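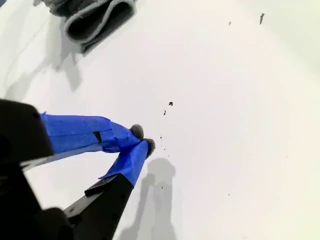
Keeping Pomare small

Agustina Retamal has looked after Pomare, a free note-taking program for the desktop, for most of its life. She wrote the first version to keep track of her own reading and put the source online in February, expecting to hear from a handful of people.

"The first month I had 120 downloads and one bug report," she says. "The report was about the name."

Pomare now has 513 open requests in its tracker, nearly all of them for new features. Retamal closes most without a merge. "People want a calendar, or a chat window. Those are fine programs, but they exist already."

Leandro Vergara, who handles the Linux packages, would allow a bit more. He argued for tables and got them after two releases. "We do disagree - mostly over defaults," he says.
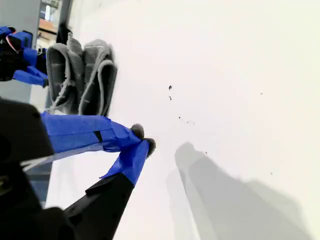
Plugins are where the two of them meet. A plugin can add almost anything to Pomare without touching the core, and its author is the one who looks after it. Vergara puts their quality somewhere between finished work and blue tape wrapped round a pair of gripper fingers, and he is happy to list both kinds. Retamal asks only that each one can be removed cleanly.

The next release changes how notes are saved. Folders with more than 1,000 files are slow to open, and a fix by Hrvoje Krasniqi is being tested. Retamal hasn't set a date for it.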